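On the Keeping of Internal Doors

The following notes concern the care of doors inside the home. They are set down for the benefit of readers who have recently taken on an older property, as the present author did in September.

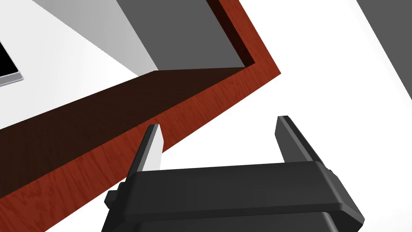
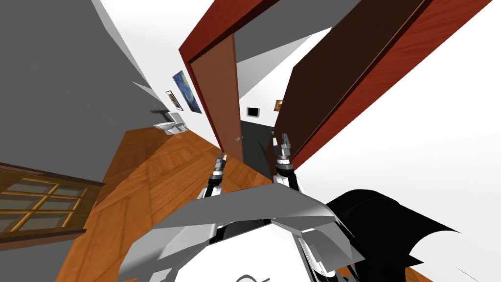 An internal door receives very little attention until it begins to stick. The usual cause is damp air, which swells the timber along its closing edge, and the usual mistake is to plane it at once. It is advisable to wait until the heating has been on for a full month. A wooden door that stands open, swung inward within a red-brown frame, should be looked at from both sides before any tool is taken up, and its small metal handle tried several times. Handles of that sort work loose long before hinges do.

The house at Bandumska has 4 such doors on the ground floor, and 2 of them had been painted shut. They were freed with a thin blade and a good deal of patience. The hinges were then taken off, cleaned and put back with new screws from Haberkorn, sold in boxes of 100. This is far more than any household requires – the remainder are available to neighbours on request.

On the matter of wax, opinion is divided. Cluvel is easy to apply but leaves a smell for several days. Pletell takes longer to dry and is preferred in this household. Neither should be used on a door that has been varnished, and a small patch near the foot should be tested first.

The back bedroom door remains to be done. It drops slightly at the latch side and will probably need packing behind the lower hinge. A further note will be published when that work is complete.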